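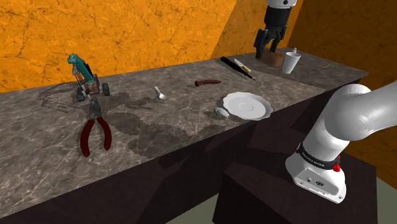 The Ustia Home and Interiors Fair will return in September with a larger floor plan, a revised ticketing system and a program devoted to the small kitchen. Organizers have moved the event from the curling rink to the Eltano Exhibition Hall, where 94 exhibitors have confirmed their places.

The hall offers level access throughout, a covered loading area and parking for 782 vehicles. A shuttle will connect it with the train station during opening hours, and fair tickets will be accepted as fare in both directions.

Fair director Corrado Carbone said the program had been shaped by the comments of past visitors, many of whom live in apartments or in older houses with narrow rooms.

"People enjoy looking at a very large kitchen, but they go home to a galley with one window," he said. "We asked our exhibitors to work within those dimensions and to show prices."

The centrepiece will be a row of 3 full-sized kitchens, each fitted into the same modest footprint. The first has been assigned to Mussa, a cabinetmaking firm that specializes in repairing and refacing existing cupboards. The second will deal with storage and the third with lighting. Visitors may walk through all of them, open the drawers and speak with the people who built them.

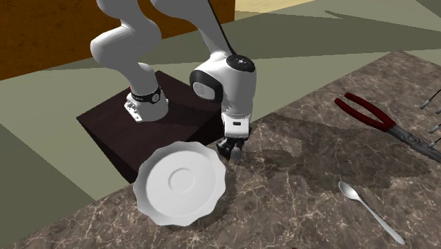

Worktops will receive particular attention this year. A series of talks will compare stone, timber, tile and laminate, with advice on sealing, joins and the cost of replacement. Colour will be considered alongside durability. A mottled brown stone pattern, for instance, gives a strong contrast to a white scalloped plate or a silver spoon, and even the red handles of a pair of pliers stand out against it. Speakers will bring large samples, as small squares can give a poor impression of a busy pattern.

The workshop program has also grown. Skuvuser, a household repair school, will lead 22 practical sessions on subjects such as rehanging doors, regrouting and fitting a tap washer. Each session will take up to 12 people and places must be reserved in advance. Tools will be supplied. Children over the age of ten may attend with an adult.

Exhibitors will be asked to remove their own packaging, and leftover paint, tile and timber will be offered to local theatre groups when the fair closes.

Tickets will be sold for morning or afternoon entry, with a reduced rate for students and seniors. Doors will open at 9:30 a.m., and the café on the mezzanine will serve breakfast from 9 a.m.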